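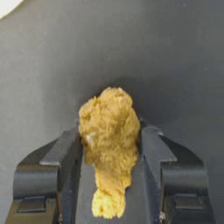
세척용 스펀지 및 충전재 교체 안내

Seltus 시설관리실은 공용 세척실과 비품실에서 사용하는 스펀지 및 충전재의 점검과 교체 절차를 다음과 같이 안내합니다. 본 절차는 Dendach관과 Hiebert관의 모든 이용 부서에 적용됩니다. 점검 시에는 먼저 재료의 표면을 확인하십시오. 황갈색을 띠고 표면이 거칠며 잔 알갱이나 섬유가 뭉친 듯 보이는 덩어리는 본래의 형태와 관계없이 일반 사용품과 분리하여 보관합니다. 위쪽이 넓고 아래로 갈수록 좁아지는 것처럼 윤곽이 고르지 않은 조각도 동일하게 처리합니다.

1. 준비
장갑을 착용하고 뚜껑이 있는 수거 용기 2개를 준비합니다. 하나는 폐기용, 다른 하나는 판정 보류용으로 표시합니다. 작업대에는 종이를 깔고, 환기 장치를 작동시킨 후 작업을 시작합니다.

2. 분류
재료를 한 덩어리씩 들어 올려 밝은 곳에서 확인합니다. 손가락으로 가볍게 눌렀을 때 부스러기가 떨어지는 것은 폐기용 용기에 넣습니다. 색만 변하고 탄력이 남아 있는 것은 판정 보류용 용기에 넣습니다. 덩어리를 비비거나 털지 마십시오. 미세한 입자가 주변 비품에 섞일 수 있습니다.

3. 이물 확인
표면에 밝게 빛나는 작은 조각이 보이면 손으로 떼어 내지 말고 핀셋을 사용합니다. 떼어 낸 조각은 봉투에 따로 담고 발견 위치를 기록합니다. 성분을 알 수 없는 경우에는 해당 덩어리 전체를 판정 보류로 분류합니다.

4. 계량 및 기록
폐기용 재료는 용기 무게를 제외하고 계량합니다. 한 봉투의 중량은 210g을 넘지 않도록 하며, 초과분은 새 봉투에 나누어 담습니다. 봉투에는 부서명, 중량, 작업자 성명을 기재하고 같은 내용을 비품 대장에 옮겨 적습니다.

5. 교체
새 재료는 Arkach 비품실에서 수령합니다. 신청서는 오후 4시까지 접수하며, 부서별 1회 수령 한도는 18개입니다. 새 재료는 개봉 전까지 직사광선이 닿지 않는 선반에 보관하고, 기존 재료와 같은 용기에 넣지 않습니다.

6. 정리
작업대의 종이는 안쪽으로 접어 폐기용 봉투에 넣습니다. 작업대는 젖은 천으로 닦은 뒤 마른 천으로 다시 닦습니다. 장갑은 마지막에 벗어 폐기하고 손을 씻습니다.

정기 점검은 매년 1월에 실시합니다. 판정 보류 품목에 관한 문의는 시설관리실 Piroska Antal 담당(내선 162)에게 하시기 바랍니다.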